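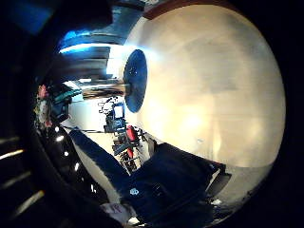
Le disque bleu

Le planificateur s'arrêta pour la quatrième fois un peu après minuit. Sur l'écran, la trajectoire montait proprement jusqu'à l'approche, puis se cassait en une ligne verticale qui ne menait nulle part.

Elle relut le journal. Le module de perception annonçait un plan immense à sept centimètres de la pince. Il n'y avait pas de plan à cet endroit. Il y avait une surface crème, bombée, et contre elle un disque bleu foncé au bout d'une tige de métal. Riltari, le logiciel, voyait un mur.

Elle travaillait chez Vieira depuis le mois de mai. On lui avait confié la partie dont personne ne voulait, la correction de l'optique grand angle. Son prédécesseur était parti à Grenddale en laissant un fichier de calibration et une ligne de commentaire : « ne pas toucher au centre ».

Elle avait respecté la consigne pendant trois mois. Cette nuit-là, elle ouvrit le fichier.

Le modèle redressait bien le fond. Le petit rectangle blanc, loin derrière, avait retrouvé des bords droits, et l'objet rouge en dessous tenait debout. Mais tout ce qui était proche gonflait, et la courbure que le modèle retirait au fond, il la retirait aussi à la surface crème. Une fois aplatie, elle devenait un obstacle. Le planificateur faisait ce qu'on attend de lui devant un obstacle.

Elle changea deux coefficients et relança le calcul sur les 1 392 vues de la session. Pendant que la barre avançait, elle but un café froid et regarda le disque. Vu de biais, il formait un ovale presque noir, avec un liseré plus clair à gauche. Le logiciel ne connaissait ni le noir ni le bleu. Il connaissait des distances, et il s'était trompé de distance.

À la vue 2 000 de l'ancienne série, elle s'en souvenait, quelqu'un avait noté « reflet ? ». Ce n'était pas un reflet, mais elle n'avait rien dit.

Le calcul se termina. Le plan avait disparu du journal. À sa place figurait une forme courbe, avec une incertitude large sur les bords. La trajectoire contournait la courbe et s'arrêtait devant la tige – un peu trop haut, mais devant la tige.

Elle enregistra la version et hésita sur le message. Elle finit par écrire : « centre touché ». Puis elle l'envoya à l'équipe de Rornthorpe, qui commençait à six heures, et partit chercher son manteau.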